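Call for Participants: Summer Meadow Count at Dovwood
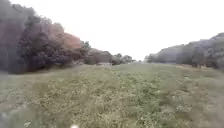

The long meadow at Dovwood, with trees on both sides.

Wed 28 May

The Plolteditz Nature Group is looking for people who want to help us with the plant and butterfly count at Dovwood this summer. You do not need to be a biologist. You need good shoes, some patience and two free mornings in a month.

What is the project

Dovwood is a piece of open land between the village of Kos and the old railway line. Until the farm was closed it was cut for hay every year. After that it was left alone for a long time, and the bushes started to come in from the sides. Our group has the permission of the owner to cut one half of the meadow each year and to leave the other half standing. We would like to know which of the two halves is better for the flowers and for the butterflies, and for this we need to count the same places many times.

There are 80 small plots in the meadow. Each one has a short post with a number. A pair of participants takes care of 5 plots and visits them from June until the end of September. In each plot you write down which plants from our list are in flower. Then you walk slowly along the line between the posts and note the butterflies you meet. If you don't know the name of a plant or butterfly, you write "unknown" and make a short note about it. This is completely fine and it is much better than a guess.

Who can take part

Everybody from the age of 16. Participants under 18 need a letter signed by a parent. You can apply alone or with a friend. If you apply alone we will find a partner for you, and we try to put a beginner together with a person who already did the count.

The ground is uneven and in the morning the grass is usually wet. There is no path inside the meadow, so unfortunately we can not offer the plots to people who use a wheelchair. For those who prefer to sit, we have work indoors: the paper sheets must be typed into the computer, and this can be done at our office in Plolteditz or from home. Please write in your application which work you prefer.

You should be able to read English or German, as the plant list is printed in these two languages.

What we ask from you

Two visits each month, on dry days, starting before ten in the morning. One visit takes between two and three hours. You choose the days together with your partner. If it rains or the wind is strong, please move the visit to another day of the same week.

One training day, which is obligatory for new participants. We will learn the list together, practice on a few plots and eat lunch. Bring something for the table if you like, the group pays for bread, soup and drinks.

The sheets should be sent to us within a week after each visit, by mail or as a clear photo.

What you receive

A field guide that you can keep, a hand lens for the season, and insurance on the days of the count. We pay back the bus ticket from Plolteditz to Kos and return. We can not pay for the hours. Students who need a paper for their school or university will receive a confirmation with the number of hours they worked.

In September we will meet to look at the first results. Last year 86 plant species were found, and we are curious if the list will become longer. The complete report will be sent to all participants in winter.

How to get there

Take bus 2 to Kos and get off at the last stop. From there it is a walk of twenty minutes, first by the road and then by the farm track until the gate. Please close the gate behind you, also if you found it open. There are a few parking places next to the Clurkik sawmill, but on working days they must stay free for the trucks. Dogs must stay at home during the count.

How to apply

Send us a short message by the contact form on this website, with the title "Meadow count". Please tell us:

your name and age
your phone number
if you apply alone or with a partner
on which days you are usually free
if you have an allergy to insect stings or grass pollen

We answer every message, normally in a few days. Applications are open until all plots have a pair. The persons who come after this will be put on a waiting list, and we will call them if somebody has to stop.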